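Handheld gripper pair, pre-shift check
Unit: Tagle pair, left + right
Date: 22/09/2024
Checked by: Sze-wing Lau
Sheet goes back in the Serer folder when done.

1. Housings
Left: OK. Wiped down, no cracks.
Right: OK. Hairline mark near the seam, same as last sheet, not growing. Leave it.

2. Finger pads
Close slow, 10 times each. Pads should meet at the tip, no rubbing on the way in.
Left: OK
Right: a bit stiff on the first 3, then fine. Put down as WATCH.
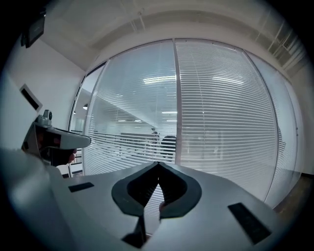

Teemu Jääskeläinen wrote back that stiff on the first few closes is usually the pivot and not the pad, so please don't swap pads yet. One drop of the Bendia oil, work it, check agian tomorrow.
Done, one drop. No change so far.

3. Cameras
Lens cloth only, no spray. Screws finger tight plus a nudge.
Left: OK
Right: OK, one screw took a quarter turn

4. Cable
Strain relief seated, slack enough to raise both arms full height. Tug test.
Right: OK. Retaped where it runs by the wrist.

5. Markers
Flat, clean, no lifted corners. Hold both grippers up facing the head camera for 30 seconds, watch for dropouts.
Result: no dropouts left. One short one right, tilted too far, my fault. Repeated, clean.
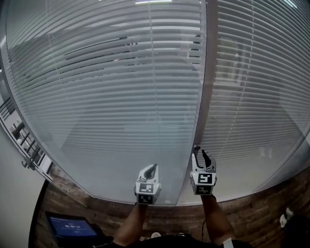
Could we get the hold time written on the Rivitz card too, because the card still says 10 and people go by the card.
Yes. Will fix the card this week. Until then this sheet wins.

6. Opening width
Zero with pads closed, then full open, then closed again. Reading has to come back to zero.
Left: OK
Right: OK after second zero. First one I had the pads not quite shut.

7. Mounts and top surfaces
Check mount for play, push side to side with thumb. Slots on top clear, no tape residue.
Left: OK
Right: OK, some residue, cleaned with alcohol wipe

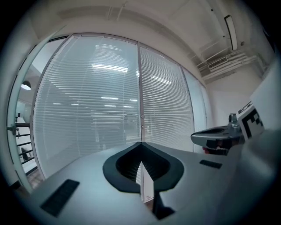

Item 7, mount and top surface, second gripper to the right.

8. Cycle count
Over 500 since last pivot service? Yes, right side. Service due, book it with Teemu.

Overall: PASS, right side on WATCH (items 2 and 8)
Still open: Rivitz card, pivot service, order more lens cloths we are on the last pack
Signed: SL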